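Coin room checklist, Wuvbridge branch, with comments
Last updated: 23 March 2018

1. Safe door and time lock. Checked, fine. Dardo Fuentealba oiled the hinge in December and it still swings beautifully, thank you Dardo.

2. Silver bars in trays. All 54 trays labelled. Please lift the heavy ones with both hands and bent knees, however much of a hurry you are in.

3. Gold coins in capsules. Two capsules cracked, so I have put in an order with Skosham for new ones. Cotton gloves on, please, and hold coins by the rim only.
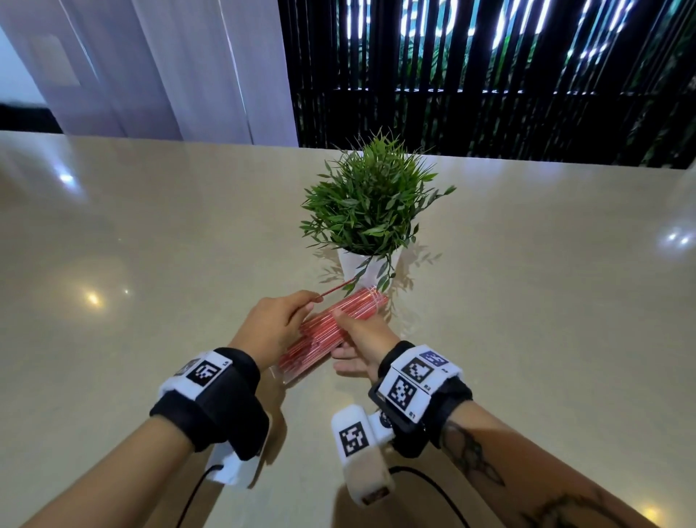

Red-and-white striped straws in their clear sleeve, on the counter.

4. Scales. The large one was reading a touch heavy, so it has gone to Totthorpe to be set right. Use the small one for now, and do let the customer see the dial.

5. Alarm and panic button. Tested with Insaurralde on the telephone, and very patient they were too. Passed.

6. Floor by the safe. The mat is curling up again at one corner. Tape it down tonight, would you?

Checked by Nicanor Lagos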